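Dalleck Folding Sheet, Orange
Product and handling page

Item group: Paper, uncoated, colored
Supplier: Stolska
Page maintained by: Regula Frei
Last revised: 12th July

Overview

Dalleck Folding Sheet is an uncoated colored paper sold for folded models, mainly airplanes and simple gliders. It is dyed through the pulp and shows the same base color on both faces and on a torn edge. The sheet is sold flat, unprinted, without fold guides. Orange is the stock color. Other colors are made to order and are covered on a separate page.

The sheet was developed as a replacement for the older Godimum sheet, which was heavier and tended to crack along the outside of a fold after repeated opening. Customers who hold remaining Godimum stock can use it together with Dalleck, but the two should not be mixed in one model. They spring back by different amounts, and the wings will not sit level.

What is supplied

Standard pack: 695 sheets, wrapped, on a stiff backing board
Trial pack: 6 sheets, flat envelope
Cutting: square on all four corners
Grain: long, marked by an arrow on the wrapper only
Surface: matte, both faces
Finish: none

The sheets themselves carry no mark for grain direction. Once the wrapper is off, grain can be found by bending a sheet lightly in each direction. It bends with less resistance along the grain. Keep the wrapper if the pack will be used over a long period.

Folding properties

The paper takes a hard crease at first pass with a fingernail or a bone folder. A crease made along the grain is straight and stays closed. A crease made across the grain has more spring and should be pressed twice. Diagonal creases, which make up most of the nose on a standard airplane, fall between the two.

Folded layers do not lie completely flat on their own. A single flap turned over onto the sheet will stand slightly clear of the layer under it until weight is put on it. For display models this can be left as it is. For models intended to fly, press each flap before starting the next fold, or the error is carried forward into the wings.

Color along a crease remains even. Because the paper is dyed through, there is no white line when the surface fibers are stressed. A fold seen from its shaded side will look darker than one facing the light, and this should be kept in mind when two models are compared for color under one lamp.
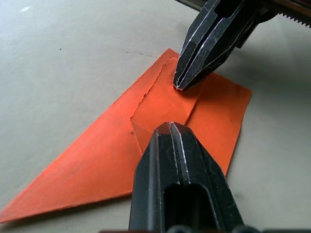 Tearing and partial sheets

Dalleck can be torn to size when a cutter is not at hand. Crease the line, open it, crease it the other way, open it again and tear slowly against a straight edge. Along the grain the tear follows the crease closely. Across the grain it wanders and leaves a fibrous edge.

A torn edge is acceptable on the inside of a model. It is not recommended for these positions:

Leading edge of a wing
Center crease or keel
Any edge used to line up the next fold

An uneven edge used as a reference will put the following fold out of true. If a torn piece has to be used, make the first fold from a cut edge and work toward the torn one.

Small dark specks are found in some sheets. They are fiber inclusions from the pulp, they do not weaken the paper, and they are not grounds for return. Slight mottling in the dye is within tolerance for the same reason. Larger patches, oily marks or a visible change of tone from one end of the sheet to the other should be reported with the batch number from the wrapper.

Work surface

Fold on a hard, smooth, pale tabletop. A pale surface shows the outline of an orange sheet clearly, and a small misalignment between layers can be seen as a shadow line. Cutting mats are not suitable. The grid is printed in relief on many of them and will transfer to the paper under a bone folder.

Wipe the surface before opening the pack. The uncoated face picks up graphite and skin oil readily, and neither can be removed without raising the fibers. Erasers will leave a lighter patch.

Notes on the airplane pattern

The pattern most often requested with this paper is the Trương glider, a pointed airplane with long flat wings and a keel below. The instruction leaflet is not included in the pack and is ordered separately. The points below supplement the leaflet and were compiled by Carter Paquette from customer questions.

Nose. The nose holds the greatest number of layers. Press it in stages. If all layers are creased at once, the outer layer is pulled tight and the inner layers buckle.

Wings. Fold the second wing to match the first, using the keel as the reference. Do not use the table as a reference, as the nose layers lift the front of the model and tilt it.

Keel. Leave the keel deep enough to hold. A shallow keel lets the wings open out when the model is released and shortens the flight.

Trailing edge. A slight curl at the rear of the wing is normal in this weight of paper. It can be taken out by drawing the wing once over the edge of a table. An equal upward curl on both sides may be left in place and acts as trim.

Holding the model. Lift it by a folded edge where at least 2 layers meet. Single-layer areas of the wing take a permanent dent if pinched. Pressure should be applied across the crease, never along it.
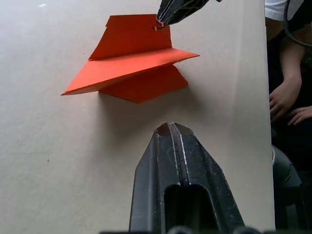 Trimming for flight

Make one adjustment at a time and test between adjustments. The sequence used by Harvey Boychuk for indoor flights is given here without changes.

1. Check that both wings stand at the same angle when the model is viewed from behind.
2. Throw level, with little force.
3. If the nose drops, bend both trailing edges up slightly.
4. If the model climbs and stalls, flatten the trailing edges.
5. If it turns to one side, check the wing angle again before bending anything.

Most turning faults come from step 1. A bend put in to correct a wing angle error will work at one speed only.

A model folded from Dalleck softens with use, first at the nose and then along the center crease. The nose can be re-pressed. A center crease that has lost its stiffness cannot be recovered, and the model should be replaced. Sota Sugiyama reports that models folded across the grain soften earlier at the center crease but hold wing shape longer - our own handling tests have not settled this either way, and the leaflet continues to specify folding along the grain.

Storage

Store flat, in the wrapper, away from direct light. Orange dye in uncoated paper fades with exposure, and a sheet left partly covered will show a line. Do not store on edge. The backing board supports the pack for transport but is not stiff enough to prevent a bow over several months.

After opening, let the sheets rest in the room where they will be folded. Paper brought in from a cold storeroom and folded immediately will change size slightly as it takes up moisture, and creases made early will no longer line up with those made late. Overnight is sufficient for an open pack. A wrapped pack takes longer.

Folded models can be stored nested by nose. Do not stack more than 5, or the keels of the lower ones will spread.

Known limitations

Not suitable for wet folding. The dye is not fixed and will mark hands and surfaces when damp.
Not suitable for inkjet printing. Ink spreads along the fibers.
Soft pencil can be used for marking fold lines but will remain visible.
Adhesive tape lifts the surface on removal.

Changes to this page

The section on torn edges was rewritten after comments from Carter Gosselin. The previous text advised tearing without a straight edge and has been withdrawn. Pack quantities are unchanged since November. The entry for the discontinued Godimum sheet has moved to the archive list and can no longer be ordered from this page.

Ordering

Quote the item name, color and pack type. Trial packs are limited to one per address. Made-to-order colors are supplied in standard packs only, and the shade may differ slightly between batches - order the full quantity at one time where a match is required.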